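The man who wrote the house rules

Shota Ishida keeps the rules in a ring binder, and the ring binder has a lock on it. "People used to improve them," he says. "Somebody would add a rule in the margin, somebody else would obey it, and by September we had three groups doing three different things, all of them very disciplined."

Ishida looks after recording practice at Dallico, where people spend their working day moving ordinary objects with hand-held grippers so that robots may one day move the same objects without them. Before that he was at Ogura, writing safety sheets for packing machinery, which he remembers as restful. A packing machine, he points out, does not get bored at half past three and start doing the task left-handed.

The current edition of the rules runs to 119 clauses. The one before it had 439. I ask what happened to the rest and he looks briefly like a man asked about an old flatmate.

"Most of them were the same rule," he says. "'Be consistent' turns up in a great many disguises. There was one about sleeves, one about cuffs and one about jumpers. I think I was going through something."

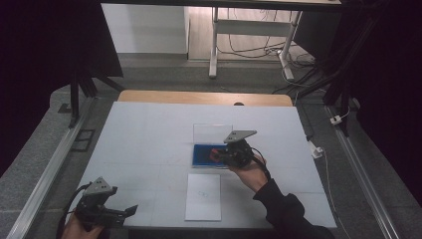 Photo: Dallico

What survived is mostly about hands. Both grippers should be in view of the head camera before a task starts. Cables go down past the wrist and stay clear of the jaws. The operator approaches an object at the speed they would use if nobody had told them it mattered, a clause that took four drafts and which Ishida still considers his best work.

"If you tell people to go slowly, they move like burglars," he says. "If you tell them to be natural, they ask you what natural is, and then you are in a meeting."

Then there is the table. The rules have plenty to say about the table. Its surface is ruled with thin lines, and an operator has to be able to say where a thing was put down without using the words "over there". Trays go where the task card says. Paper, if the task uses paper, goes down before the grippers are picked up, since trying to straighten a sheet with a gripper is, in his phrase, "a hobby".

He is less strict about marks. Tables get written on, he says, and pens escape. An early edition demanded a spotless surface for every recording, and people duly scrubbed. The trouble came later, when he began to wonder what a robot would make of its first table with a smudge on it.

"Real tables are filthy," he says. "Mine at home is a disgrace. So now the clause says a mark may stay if it was there at the start, and you may not add one halfway through. I had a long letter about that from a colleague. A letter! He sits opposite me."
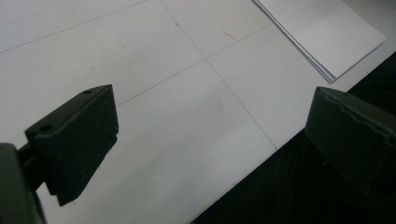 Open jaws over the ruled table.

The clause most often broken is the dullest. Each recording is meant to begin and end with the jaws open and holding nothing, so that whoever checks the files can tell where one attempt stops and the next one starts. Operators agree with this entirely and forget it constantly. Ishida has tried a poster. He has tried a bigger poster. He now sits in on the first session of every new operator and says the word "open" at intervals, in a voice he describes as neutral and others at Dallico describe differently.

Does anyone outside the building care? More than he expected. Zirora, who make shelving and would like it filled by something that doesn't need a lunch hour, asked for a copy in the spring. They sent it back with 2 questions, both about clause 14. Elance asked for it too and adopted the whole thing, including a line about where Dallico staff should leave their bicycles.

"I did tell them," he says. "They said they preferred to keep it complete."

I wonder aloud whether all this ought to be a proper standard, with a number and a cover. He is not against it. He has sat on a drafting group and found the biscuits good. But he worries about writing things down for everybody before anybody is sure of them. His own rules are reviewed every few months, and at each review a clause has to be defended by someone other than him. If no one will speak up for it, out it goes. He lost a favourite that way, on lighting, and he can still recite it. He does recite it. It is long, and has a sub-clause about curtains.

The part he would press on other firms is the log of broken rules. Operators write down what they did wrong and carry on, with no telling-off. When a rule appears in the log week after week, he assumes the fault is in the rule and rewrites it.

"Apart from the jaws one," he says. "On that one they're just wrong."

At five he has a new operator to sit in on. He takes the binder with him, and then comes back for the key.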